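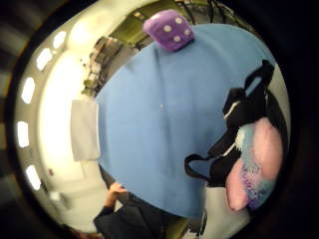 Do I need to know anything about robots to take part? None at all. You need two working hands, a few free hours and some patience with repeating a short task.

Call for Participants: Hand-Held Gripper Kit Trial
Reading time: 3 min

Findach is looking for people to use and review the Stostari kit before it goes on general sale. Stostari is a hand-held gripper with a built-in camera. You hold it, squeeze the grip and move everyday objects around a table. The recordings are used to teach robot arms the same motions. Sessions are held at our Fitzgerald site, ground floor, step-free entry.

We need 127 participants in this round. Places are filled in order of application, subject to the size range below.

What you will do

Each participant attends 2 sessions of 3 hours, on separate days. A session consists of a short fitting, a practice block and several recording blocks with a break between them. Tasks are picking up, placing, turning, folding and sorting. Objects are household items: soft toys, bags, cloth, paper, small stationery. The table setup changes between blocks and you are not expected to tidy it.

After each block you fill in a one-page form on the kit itself. We ask about grip force, trigger travel, balance, strap fit, cable drag and hand fatigue. The form has a free-text box, and past versions of the grip were changed on the basis of what people wrote there. Short notes are fine. Complaints are useful.

The kit weighs 988 grams with the strap fitted. If that is too much for you after the practice block, say so and the session ends there. You are still paid for the full session.

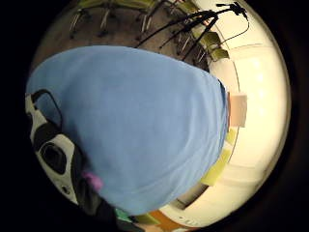
One tester from the November round wrote that the trigger was comfortable for the first hour and stiff by the third, and that soft items were far harder to let go of cleanly than to pick up. She also asked for a shorter strap. The current kit has a lighter trigger spring and 2 strap lengths, and we want to know if this is enough.

Who can apply

– Age 18 or over
– Able to stand or sit at a table for up to an hour at a time
– Hand length within the range on the sizing sheet (sent after you apply)
– No current wrist, elbow or shoulder injury
– Left-handed applicants are especially welcome; the last round had too few

Previous experience with Stostari or with the older Galmont grip is allowed but must be stated on the form. Employees of Findach and their household members are not eligible.

Payment and data

Participants are paid a flat fee per session by bank transfer, along with local travel on receipt. The fee is stated in your invitation. It does not depend on speed, number of tasks completed or opinion of the product.

The kit records video, grip position and motion. It does not record sound. Your hands and sleeves will appear in the video, and other parts of the room may too – please leave badges and personal papers in the lockers. You can withdraw your recordings up to the end of the trial by quoting your participant number.

How to apply

Applications open in March 2019 and close when all places are filled. Send your name, dominant hand, general availability and any previous use of the kit through the contact page. You will get a reply with the sizing sheet and a choice of session times. Please do not come to the site without a confirmed time.

Contact | © Findach | Back to top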